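1/ Still putting off my big post on Skudmont, the novel I've been living in since February. 511 pages, and I've read the ending 3 times, so please don't ask when the post is coming.

2/ What keeps snagging me is the narrator, Hiker. Never a first name. You get used to it, and then a letter arrives from Semenport addressed to him properly and the page just says "my name was on it."
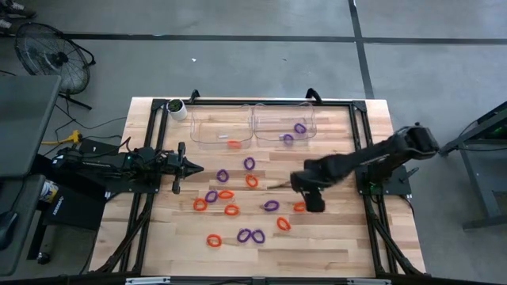

I read that line out loud in the kitchen at 2 a.m. — sorry, neighbors.

3/ It sent me back to old notes on Espinoza, the long poem about the ferry town. Same trick! The town is never described, only left.

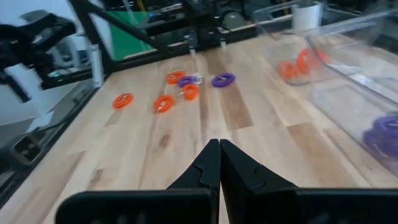

4/ My notes file is now 2,710 words and most of them are questions. Is withholding a name a kindness to the reader or a bit of a tease?

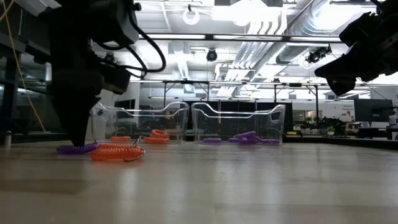
Orange and purple coils, close up.

5/ Cut it to 1,307 this morning and liked it less, so I put the ferry part back. 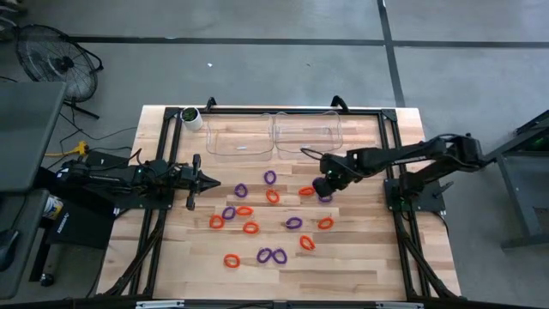
Purple and orange rings, trays at the back.

6/ Going back to chapter one tonight. If you've read it, tell me what you made of the letter.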